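Setting up a pantry sort for your robotics club

So our club finally got past stacking foam blocks, and I promised I'd write up how we do the pantry sort (we call it Drukon, long story). It's a great second project and you probably have everything in a kitchen cupboard already!

First, raid the cupboard. You want a mix of shapes: something round, something boxy, something flat and annoying. Spread it all out on the table with lots of space between things. Crowding can wait until January, trust me.

Next, bring the gripper in low with the fingers nearly closed and stop just short of your first item. Check the wrist camera before you go any further.
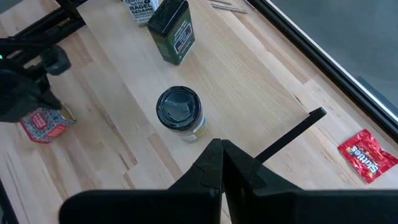
Wrist view with the black-lidded jar dead ahead and the Skittles over on the right.

If your target is way off to one side, back out and line up again. Then open the fingers, ease forward, close slowly and lift a tiny bit. Pause there and look for slipping before you carry it anywhere.

Do the jars and tins first, then move on to the candy packets. Flat packets are the worst, and I like to come down on them from above and pinch near an edge. If you've got two arms, only move one at a time until everybody's comfortable.

Save every run, even the ugly ones. We have 156 so far and 46 of those are me fighting with candy.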